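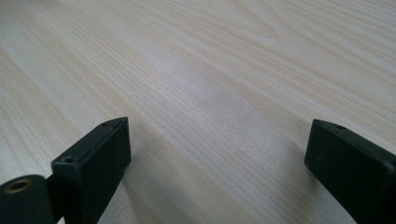
Folding waffle-weave towels flat on a table
Household Help > Laundry and Linens

Posted by pramov38 in November

I fold kitchen towels on a table with a smooth top. Flat-woven ones fold square. The waffle-weave ones creep while I fold, and the hems end up out of line by the third fold. They are 100% cotton, bought from Skosbridge, washed warm and tumble dried on medium. Is this a folding problem or a drying problem?

Ďurica
3561 posts

Mostly drying. Waffle weave shrinks unevenly, and the hem shrinks at a different rate than the body, so the towel is no longer a true rectangle. Take it out of the dryer slightly damp, pull it by opposite corners, then lay it flat for 11 minutes before folding. Line up the hems first and let the folded side fall where it falls. Fold in half, then in thirds. Do not press down and slide your hand, as this moves the top layer over the bottom one.
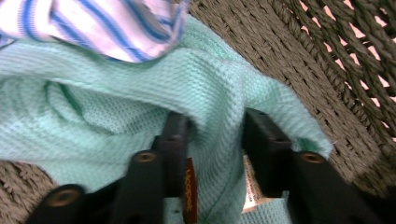 Storage matters as much as the fold. A honeycomb weave holds creases badly and bunches as soon as it is dropped in a basket with other cloths. The mint one with the blue-striped cloth over part of it is typical: folds and twists everywhere, though the hem itself is still tidy. If yours go in a woven basket, stand them on edge in a single row and keep the flat-woven cloths in a separate stack.

clurkent_linens

I just roll mine. Takes less time and they fit in the drawer.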